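Jaw pads and linkage play: notes on a parallel gripper build

February is when the garage is too cold for epoxy, so the bench work moved indoors and the test work moved with it. I have been building a hand-held gripper with a four-pivot linkage per finger pair, sized for kitchen utensils. The finger geometry was settled in the last post. What was left was the pad material, the pivots and the closing force, and those three interact more than I had allowed for.

Cutlery is a good test load. It is thin, slick, badly balanced, and it tends to lie across itself in a pile.

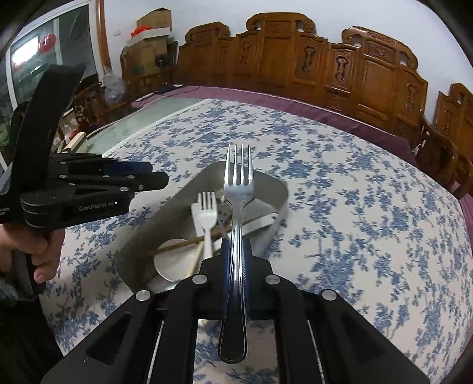
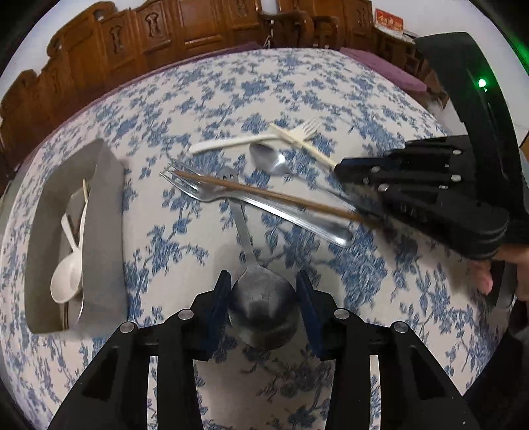 Blue pads in both, with metal, plastic and wood all in the pile.

Pads

The first pads on my build were 3 mm neoprene from a roll. Neoprene is fine on wood and acceptable on matte plastic. On a polished fork handle it creeps. The handle rotates about the contact point as soon as the heavy end is off center, and no amount of squeezing fixes that, as the pad just bulges out to either side.

I replaced it with cast silicone, 85 percent base resin by weight and the rest softener and pigment. The mold is printed, with a crosshatch cut into the floor. Texture matters more than hardness here. A smooth silicone pad cast from the same batch held a fork at the neck and dropped it at the flat of the handle. The textured one held both.

Bonding silicone to printed nylon is its own problem. Primer did not help. I ended up casting the pad through a row of holes in the backing plate so it locks mechanically. Pads now come off only when I cut them off.

Pivots

The pins are stainless, pressed into one side of the linkage and running in bronze bushings on the other. The original bushings came from a Kumine assortment box and were loose enough that the fingertips could be twisted out of plane by hand. On a thick object you would never notice. On a spoon handle the jaws met the metal at one corner of the pad and the grip failed.

Reamed bushings from Jirley fixed most of it. The rest came from shimming the outer arms. The inner arms carry very little side load and did not need it. If you build one of these, shim the outer pivots first and check the tips before touching anything else.

Do not use threadlocker on the pins before the final fit. I did, and spent an evening with a heat gun.

Closing force

The trigger pulls a cable over a small drum, with a return spring on the linkage. I set the first spring by feel and it was far too stiff. After 200 cycles my hand was the limiting component. A lighter spring from the Kwon catalog reopens the jaws just as reliably with the new bushings, which suggests the old one was mostly fighting friction.

Lighter return also means better feel at the trigger. With the stiff spring I could not tell when the pads had made contact with a chopstick. Now I can, and I stop squeezing sooner.

Results by object

Forks: good anywhere on the handle, best at the neck. Picking up by the tines works but scuffs the pads.

Large serving spoons: good on the handle if approached from the side. Gripping across the bowl needs nearly the full jaw opening and leaves little margin for being off center.

Plastic cutlery: easy to hold, easy to knock away on approach. Slower closing helps.

Chopsticks: the hardest of the lot. They roll. Closing with both tips already touching the table works most of the time.

Still open

The cable stretches. I re-tension it at the start of every session and would like to stop doing that. There is a braided line from Stotwood on order, with a lower creep figure on the data sheet, and I will run it against the current cable on the same drum.

The tips could also be narrower. The current taper is fine on an open table but crowds the neighboring items in a bin. Taking material off the tip means less pad to lock through the backing plate, so the hole pattern has to change first. Files for the revised plate go up once I have printed one that does not crack at the last hole.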